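Visit to the Drarnis food fair, 9 February 2012

We left at six to be there for the opening, and the coach still got in late because of the roadworks by the ring road. Drarnis is a small trade fair compared with the big ones in the capital. There were 102 stands this year, all in one hall, and you can get round it in a day if you don't stop for every cheese.

Most of our group had come for the growers. The first stand I spent any time at was run by Mircea Enache, who grows winter vegetables under cover and sells nearly everything within 45 miles of the farm. He had been lifting leeks by hand since the middle of January, the ground being too soft for the tractor. His prices are up a little on last year. He blamed diesel and boxes, in that order, and said the shops he supplies had taken it better than he expected.

Next to him was Pestex, selling insect netting and sticky traps. They had a long table of samples and a man who knew his whitefly. I asked about the finer mesh for brassicas and was told it comes in rolls of 100 metres only, which is no use to an allotment society like ours unless two or three of us share. I took a price list anyway.

The talk I had marked in the programme was at eleven, in the side room. A-yeong Yeo spoke on storing cabbage and roots through the winter without a cold store. Her main point was that most losses happen in the first week, through rough handling and bruised outer leaves. She leaves the outer leaves on until the day of sale, keeps heads off bare concrete and goes through the whole lot every few days to take out anything soft. 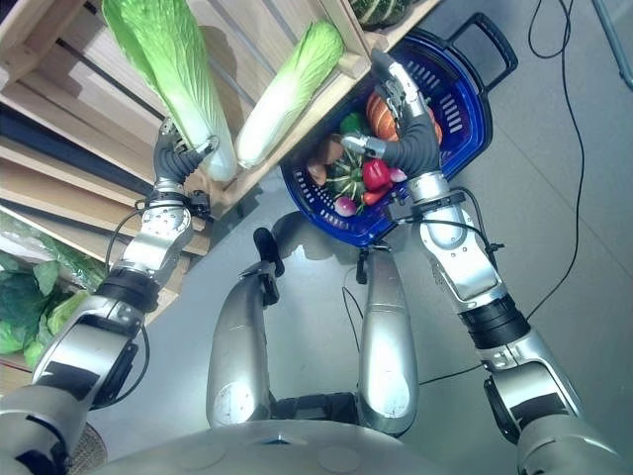 She also had a good deal to say about napa cabbage, which she has grown for kimchi for many years. It keeps better than people think if it is cut dry and wrapped in newspaper - she has had heads last until the end of winter in an ordinary shed. Somebody asked about slugs and we lost ten minutes to that.

Lunch was poor. There were 2 hot food counters for the whole hall and the queue for the soup went back past the toilets. Bring sandwiches if you go.

In the afternoon I looked at seed. Nutard had a new parsnip and a decent range of onion sets, and I ordered both for the society. Moldovan, on the far side, were showing crates and shop fittings, well made but priced for people with a shop.

The coach went back at four. Parking is free for exhibitors only, and the cloakroom closes half an hour before the hall does. I have the price lists and the storage handout at home if anyone wants to borrow them.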